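Section 4: Setting Up Your Family's Page in the Lyimo Parent Portal

Welcome! If you've come this far, your child is already registered for the Miston asthma day camp, and the hardest paperwork is behind you. Set aside a quiet moment, pour yourself something nice, and have your welcome letter nearby.

1. Go to the sign-in page and type the family number from the top right corner of your letter, then choose a password you'll remember in March when the schedules come out.

2. Under "Who can we call?", enter at least two grown-ups. Grandparents, neighbors and older cousins are all welcome, as long as they can pick up a phone during camp hours.

3. Open "Medicines" and add each inhaler on its own line, with the dose just as it reads on the pharmacy label.

Caution: The portal does not replace your child's written action plan. Please bring a signed paper copy on the first morning, even if you've uploaded one.

4. Choose how you'd like to hear from us (text, email or both) and press Save. You'll get a four-word confirmation, and that's all there is to it!

Note: If the page freezes on Save, wait a minute before trying again, or you may end up with two family pages. Aurora Macedo can join them back together at extension 373.

5. Pick your activity afternoons. Craft tables and the Sarkside garden walk fill up first, so do have a second choice in mind. 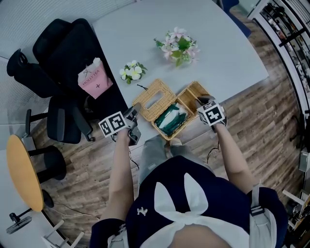 Tissue box, napkin packs and artificial flowers on the table.

6. Sign out when you're done, especially on a library or school computer.

For help with translation, call Mawar Menon at extension 162.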